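Nudar e Trellevel assinam acordo de distribuição para Portugal

Conservas e bebidas da Trellevel chegam às lojas em setembro

24 de maio de 2002 – Para divulgação imediata

A Nudar, distribuidora alimentar com sede em Aveiro, assinou esta semana um acordo com a Trellevel para a distribuição exclusiva das suas conservas e bebidas em território nacional. Contrato válido por dois anos, renovável. Valores não divulgados.

Numa primeira fase, 40 referências. Legumes, fruta em calda, sumos e refrigerantes em lata. As encomendas para o canal de retalho abrem já no próximo mês, com entregas a partir de setembro. O comércio tradicional é a prioridade – mercearias, minimercados, cafés de bairro – e só depois as grandes superfícies.
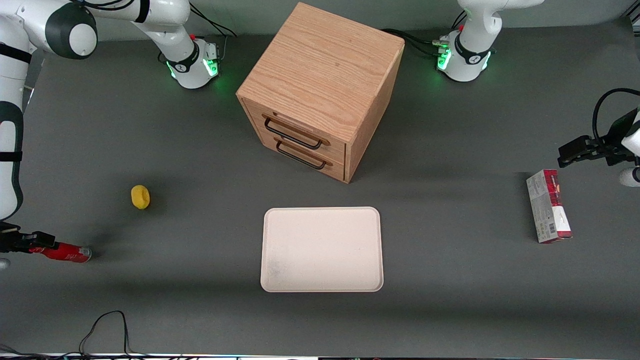 O armazém de Aveiro vai ser ampliado para receber a nova gama. Obra a cargo da Hosseinzadeh, que já tinha feito o cais de carga da Nudar. Durante os trabalhos as entregas mantêm-se nos horários habituais, com excepção da rota de Viseu, que passa para a parte da tarde. Os clientes desta rota serão avisados por carta.

A Nudar prevê servir até 200 pontos de venda na região centro no primeiro ano. O Algarve e as ilhas ficam para uma segunda fase, ainda sem data. A marca Wido, própria da Nudar, continua no catálogo sem alteracões de preço nem de embalagem.

Condições para revendedores: encomenda mínima de uma palete, que pode ser mista. Pagamento a 30 dias para clientes com conta aberta, a pronto para os restantes. Devoluções só com guia de transporte e e mediante contacto prévio com o armazém.

Tabela de preços e fichas de produto disponíveis a pedido. Amostras também, até ao fim do stock, para profissionais do sector.

Sobre a Nudar
Distribuição alimentar por grosso, zona centro. Frota própria. Mercearia, bebidas e produtos de limpeza.

Contacto para a imprensa: Nudar, Departamento Comercial, Aveiro. Dias úteis, das 9h às 18h.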